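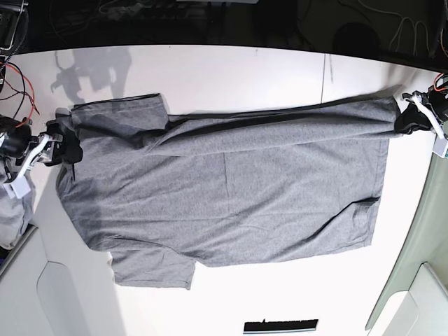 Grey tee on the white table, top edge folded over in one long band and pulled tight.

Search posts Go

4 min read

20 Mar 2022

Okay, T-shirt folding thread! I've been promising this one since the linen cupboard posts, and a few of you have been very patient. Cup of tea, pile of clean tees, off we go.

First up, I lay the shirt sideways. Neckline to the left, hem to the right, the whole thing lying across the table instead of pointing up at me. I folded them upright for years because that's how they get worn, I suppose, and I was forever leaning over the collar to reach the far sleeve. Sideways, the long edges run left to right and both ends are right there at your hands.

Next, the band. Take the long edge furthest from you and fold it over towards you in a narrow strip, all the way from shoulder to hem. Pinch one end at the shoulder, the other end at the hem, and draw it tight before you let it settle. I can't tell you how much I love that little tug! The edge goes from wobbly to nearly straight in one go.

See the small diagonal wrinkles along the band in the pic? You get those with a soft knit when it's under tension. I leave them till the band is lying down, then run the side of my hand along it from the middle outwards.

Heather grey is my favourite colour to practise on, by the way. You can see what the fabric is up to. There's a darker line along the bottom of the band, so if it wanders you'll spot it early. Black tees hide everything until they're in the drawer looking like a dropped scarf.

Another thing to look for is the old crease. The grey one has a faint line down the middle of the body from an earlier fold, and you can use a line like that as a ruler. If it looks slanted once your band is in, the shirt has twisted a bit. Lift, shake, start again. Takes seconds.

On to the second side. Same again with the edge nearest you, folded away from you this time, sleeve tucked back on itself if it pokes out. You want one long rectangle with the neckline at one end and the hem at the other. I aim for the two bands just meeting, but a gap is fine – an overlap is what makes the lump.

Then hem up towards the neck, stopping short of the collar, and fold in half once more. For the drawer I do one extra fold so it stands up by itself. For the open shelf I don't bother.

Hems! Somebody asked last time why theirs always flare. Mine do too on the softer shirts. Even laid out nicely there are a few little ripples near the stitching, and I just pat those flat before the final fold. Don't pull on the hem to get rid of them, you'll only stretch it and have more next week.

Necklines are curvy and they'll stay curvy. I've stopped fighting mine. A couple of soft wrinkles up around the shoulder end up on the inside anyway.

Fabric weight matters way more than I thought it would. I've got two Sellura tees that are 190 gsm and they fold like a dream, soft but they hold an edge. My 200 gsm Puven one is a touch stiffer (lovely for standing in a drawer, slightly annoying at the sleeves). The thin old Bach one from a market stall slides about like pyjamas and I adore it regardless.

Table talk, because I always get asked. Any flat surface you can get your elbows over will do. I've folded on the bed plenty of times and the doona swallows the tension every time you try to straighten an edge. A plain light table is heaven for this, you can see every bit of the outline.

My routine now is 5 shirts at a time, then up and put them away before the next lot. Otherwise I build a lovely tower, the tower leans, and I'm refolding by teatime.

Long sleeves get their own thread in April – they need a different fold at the cuff and I'm still making up my mind between two ways of doing it. Hoodies after that, if I'm feeling brave.

If you try the sideways layout, show me! Wonky ones very welcome, and I want to see everyone's sock drawers while we're at it.

Recent posts
Fitted sheets, second attempt
The Lelero drawer dividers after a year
Tea towels: thirds or quarters?
What I hang and what I fold
Linen cupboard, top shelf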